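**Ticket 23: Bookcase, glass door and center shelf**
Item: Petell bookcase, white, glass door on the left
Room: Hayashi room, brick wall side
Status: open, waiting on part

**Reported Sunday**

The glass door swings open on its own if it isn't pushed fully shut. Books in the center compartment tip over. The person reporting also asked if a back panel is missing, as the brick shows through under the center shelf.

**First check, 10:40**

Door: the top hinge screw had backed out. Tightened it with a hand screwdriver. The door now stays put when closed but still drifts when left half open. The brass knob is tight. No cracks found in the ribbed glass.

Back: checked the Petell sheet. The lower center section is open on this model, so no panel is missing. Closed that part of the ticket.

Center shelf: put a level on it. It drops 3 mm toward the right. Tried it with one hardcover, the dark red one with the gold on the spine, held upright in the lower compartment.

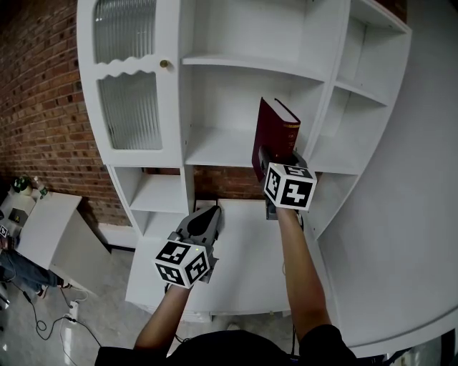

The floor under the compartment reads level side to side but leans forward 2 mm. A thick book will stand on that. Thin paperbacks won't, and those are the ones people complained about.

**Second check, 2:15**

Put Kisa felt pads under the two front feet to tip the case back. Level reads flat front to back now. Pushed on the top corner by hand and the case still rocks a little, so the wall strap needs to go in before anything heavy goes on the upper shelf.

The strap that came with the case is for drywall. The wall behind is brick, so it needs a masonry anchor. Ordered the Plalla kit, 40 mm plugs.

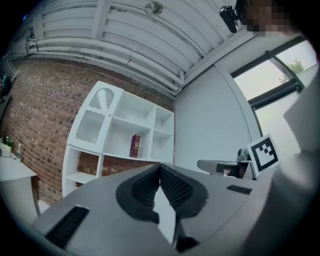 Please keep books to the lower compartments until the strap is in. Large ones go flat.

**Still to do**

- Fit wall strap when the Plalla kit arrives
- Replace top hinge on glass door (same screw will work loose again)
- Move the right-hand shelf pin up one hole and recheck with level

Leave the ticket open until all of these are done.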